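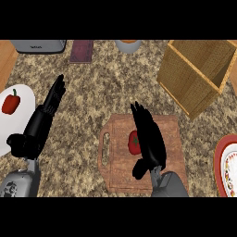 The tomato task in the Druslow kitchen, both hands over the counter.

December
By Anneliese Schwerdtfeger

I have used Druslow for two months now, mostly to plan motions for a pair of five-fingered hands before I let any code near the real arms. Before this I worked with Urberg, so I will compare the two where it is fair.

The installation was easy. The kitchen scene comes with the package, and it loaded on my office computer without any change in the settings. I like that the counter is not too clean. The granite has so many flecks that my first color filter found "objects" everywhere, and I had to write a better one. In Urberg the tables are plain gray and my filter looked much smarter than it was.

The planner is the strong part. You give it a goal for each hand, and it searches for both arms together. With the tomato on the cutting board I ran 324 trials overnight, and in 17 of them the planner gave up before the time limit. When it gives up, it writes which joint was the problem, so I could repair most of the goals in one morning. Urberg only writes "no path".

I am less happy with the perception module. When a hand comes over the board and covers a part of the tomato, the pose estimate begins to jump, and the hand follows it. The red pepper on the white plate made no trouble as long as the hand stayed beside it. Timo Hamann, who shares the computer with me, sent me his smoothing script, and with a window of 28 steps the jumping is acceptable. Such a filter should be in the program already. I wrote this to the support and received a polite answer, but no date.

Two smaller complaints. The contact settings are explained on one page only, and this page still describes the old version. Also, the replay viewer cannot step backward, so you must start again each time you miss the moment you wanted.

I will keep Druslow for planning and do the pose tracking with my own code. If your objects are often hidden behind fingers, try the free version first and test exactly this case. The license for one computer is enough for a small group, but only one person can run the planner at a time.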